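Remum Forum > Workrooms and Utility Rooms > Height of a standing packing table

lvanhecke
Posted in January
Hello all. I sell dried flowers and seeds from home, and I have packed the parcels on the kitchen table for two years. My back does not like this any more. I want to put a real packing table in the small room behind the kitchen. I looked at the Destora, which comes with fixed legs at 900 mm, and at a secondhand one from Leemans that can be raised. The Leemans costs almost double and I would have to collect it myself.
I am 1.78 m tall. Is 900 mm good for standing work, or will I regret it? I pack mostly flat boxes, but in spring also tall ones for the branches.
Thank you in advance,
Liesbeth Van Hecke

pim_oak
900 is a kitchen height. It is fine. My wife and I both use the same bench and we are not the same size at all. Buy the Destora and spend the difference on a good lamp.

Marguerite77
I do not agree with pim_oak. It depends on what stands on the table. If you fold flat boxes, your hands are on the table surface and 900 is too low for a person of 1.78 m. If you fill tall boxes, your hands are at the top of the box and 900 is already too high. So first decide which work you do the most.

pim_oak
She can put the tall boxes on a stool next to the table. I have done this for years with lamps and vases.

Marguerite77
On a stool they fall over when you tape them. I have also done this, one time.

lvanhecke
Thank you both. I counted my orders from last month and it is for the biggest part flat boxes. The tall ones are maybe one day in the week, and only in the season.
Marguerite, what height do you have yourself?

Marguerite77
Mine is 980. I put blocks under the legs. Stand with your normal shoes on, let your arms hang, bend the elbows, and measure from the floor to the elbow. Then take away the width of a hand. This is your height for flat work. Please do not do it in socks, I made this mistake and had to cut the blocks again.

drawerful
Blocks are good but glue some felt or rubber under them if you have tiles. On my floor the table walked a little every time I pulled the tape.
Different question: how deep is the top? I think people always talk about height and forget this. If the top is too deep you put things in the back and they live there forever. Mine was 900 deep and I sawed a strip from it.

lvanhecke
The Destora is 70 cm deep. The Leemans I have to ask.
I measured my elbow as Marguerite says, and I come to 1010. So this is 11 cm more than the table. Is that not a lot for blocks?

drawerful
It is a lot, yes. For 11 cm I would want a frame between the blocks, one at each short side, otherwise you stand each leg on a little tower. Two pieces of beam from wall scraps are enough.

pim_oak
Or you stay at 900 and try it for a month before you build anything. I think you people make it too complicated. A table that is a bit low is also easier when you must press down on a full box.

Marguerite77
This is true for the pressing, I give you that. But she writes that her back hurts already.

tallship
I have the Leemans, an older one. It goes up and down with a crank handle at the side. The handle takes 40 turns from the bottom to the top, so do not think you will change it between two parcels. I set mine once and never touched it again. It is solid, the top is heavy, and you need two persons for the stairs. For me it was worth the money, but if you have a partner with a saw, the blocks do the same.

lvanhecke
That is very useful, tallship. I had imagined that I would change it for the tall boxes, but with so many turns I will not do it.
One more thing, about the surface. The Destora has an untreated top. I have the rest of a can of Undale oil from the kitchen shelves. Is oil a bad idea when paper and cardboard lie on it?

drawerful
Oil is fine if you wait. Two thin layers, wipe off what stays on top, and then leave it for roughly a week before the first box. If you are in a hurry you will get spots on the tissue paper.

Marguerite77
I would leave it bare and put a cutting mat where you work. Oil makes the tape stick badly when you want to fix a list or a label on the table.

pim_oak
You fix labels on the table?

Marguerite77
The price list of the post office, yes. It is always the same place, so I do not have to look for it.

lvanhecke
I have decided for the Destora with two beams under it. It goes against the wall with the window, the roll of brown paper at the left and the scissors on a hook. I will leave the top bare for now — the oil can come later, but I cannot take it out again. My brother comes with the saw this weekend.
Thank you to everybody, also to pim_oak. I will buy the lamp.

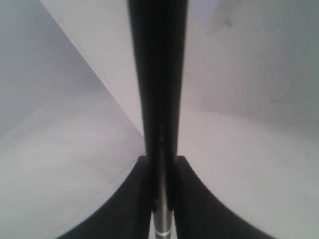
More topics in Workrooms and Utility Rooms
Felt or rubber under table legs on tiles
Where do you keep the empty boxes?
Tape dispenser for left-handed people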